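Notebook, hand-held grippers, May
Entry by Pouran Shojaei. Also for Gerasimos, Kayode and Gebhard.

Fault: right gripper closes late, then closes hard

Picking up from the note I left on the board. The right-hand gripper of pair 4 is still doing it. You squeeze the trigger, the jaw stays open for a moment, then shuts all at once with more force than you asked for. On a folded cloth you hardly notice. On a fingertip you do, and Kayode has a blood blister on his left index finger to show for it. It is in the accident book. He was holding a sock open for the other gripper when it went. Skin not broken, no treatment beyond cold water.

We ran soft items all morning to try to bring the fault on: socks, the small towels, the knitted cloths from the Kusmont box. Two-gripper handovers only, one gripper holding and the other coming in to take it.

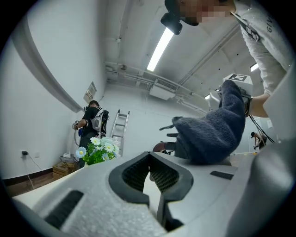 Page last changed: May, 16:40, by P. Shojaei (added current readings, corrected firmware note)

Handovers are where it matters most, as the jaws work close together and people's free hands tend to wander in to straighten the fabric. Out of 91 handovers the late close came up on 4, all on the same gripper. None in the first half hour. The first was just before eleven and the other three came fairly close together after that.

What I checked, in the order I did it:

Trigger sensor. Read it with the jaw motor unplugged. Smooth from end to end, no dead patch. Swapped it with the left one anyway and the fault stayed with the right gripper, so I have ruled it out.

Cable. Wiggled it at both ends while Gebhard watched the log. Nothing dropped. The strain relief is a bit tired and I have put a new tie on it, but I don't think it has anything to do with this.

Pads. Lint packed into the texture near the root of the fingers. Brushed it out. There was more on the right than the left, but then the right had done most of the picking up.

Finger slide. This is the one I suspect. With the power off and the cover loose, the right finger sticks a few millimetres from fully open and needs a push to get going. There was a thread of dark wool wound round the end of the guide. Pulled it out with tweezers and the finger moved better, though still not as freely as the left.

My reading is that the finger sticks, the controller sees no movement and keeps raising the current, and then it lets go with all of that behind it. The log fits. Current on the bad closes climbed to 1,000 mA before the jaw moved. Normal closes peak at 74 per cent of that or less.

Gerasimos thinks the current limit is too high whatever the slide is doing, and I agree. It was raised in the winter for the Agarwal job, where they wanted to lift full bottles, and never put back. I first wrote here that the firmware had changed as well. It hasn't, I was looking at the wrong unit.

Repeat run in the afternoon with the thread out, the pads clean and the old lower limit set. Knitted cloth only, bunched up on purpose so that loose ends would get into the jaw opening.

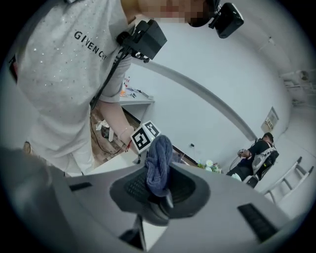 For now

Pair 4 can be used for cloth work on the lower limit. Not for anything heavier until the slide has been stripped and looked at properly.

Free hands stay off the item while either jaw is open near it. If the fabric needs straightening, put it down, let go, straighten it, start again. Kayode asked for this to go on the sheet by the door and I have written it in.

Brush the pads and check the guides for thread at every battery change. A torch helps.

Afternoon result: no late closes. It was a much shorter run than the morning one and I would not call it fixed.

Still open

New guide rail for the right side. Brelex have it in stock, Gebhard is ordering.

Check the limits on the other pairs. If 4 was left high the rest may have been too. Gerasimos to do before anyone takes a set over to Emville.

Ask Magnus MacLeish whether a small wiper could go on the slide to keep fibres out. He drew the original cover and may remember how much room there is behind it.

Stall cut-out in the controller. If the jaw hasn't moved after a set time it should give up and open, whatever the trigger says. Needs a proper test on a bench with a force gauge. Kayode has offered, using a bit of dowel this time.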